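How to trim hand-held gripper demos before training — the Trnka method, short version

Quick notes for anyone picking up the small-objects set. Full write-up is in the Niswood report, this is just the steps so you can get going tonight.

What you need: the raw demos, the gripper width log, the Trnka scripts (grab the November build, older one breaks on the width log). A text editor. Coffee.

Step 1. Sync video and width. Open and close the fingers 3 times at the start of every recording, before you go near the objects. The script looks for those dips. No dips, no sync, and you end up lining it up by hand. Slow.

Step 2. Find the grasp. Width drops, then goes flat. Flat part = fingers holding something. For thick stuff like cups the default threshold is fine. For jewelry it is not — a thin string of beads reads almost the same as closed fingers, so the script calls it a miss and throws the demo out. Lower the threshold and check by eye.
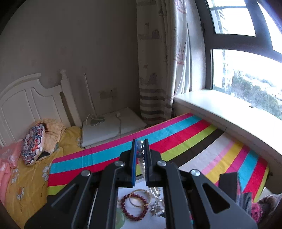
Niswood Working Notes, Issue 3

Beads between the blue pads, more jewelry on the white surface just below. Keep frames like it. The label should go on the piece in the fingers, so "beads, grey and silver", and leave the red bracelet and the gold bangle unlabeled even though they sit close by. We got this wrong in the first pass and the policy kept reaching for whatever was nearest.

Step 3. Cut. Keep 30 frames before the width starts to drop. Keep everything up to release. Drop the rest, incuding the walk back to the start pose. Long idle tails teach the arm to hover.

Step 4. Don't crop out the room. Tempting, I know. Bright windows, striped blankets, patterned bedding, all that looks like noise. We tried a tight crop on the Skustcombe set and it did worse in any home it hadn't seen. Keep the full view, and turn on the brightness jitter if there's a window in it.

Step 5. Run the checker. Prints one line per demo. Anything marked SHORT, open it and look. Usually a double grasp, sometimes a bad sync. Fix the start frame by hand and rerun just that one, you dont need to redo the whole folder.

Result so far: 477 demos left after trimming. Trained on those, the arm picks up bracelets and chains more cleanly than with the untrimmed set, mostly fewer stalls above the object. Earrings still bad. Threshold again, I think.

Rarnwood data uses a different width scale — convert first, then start from step 1.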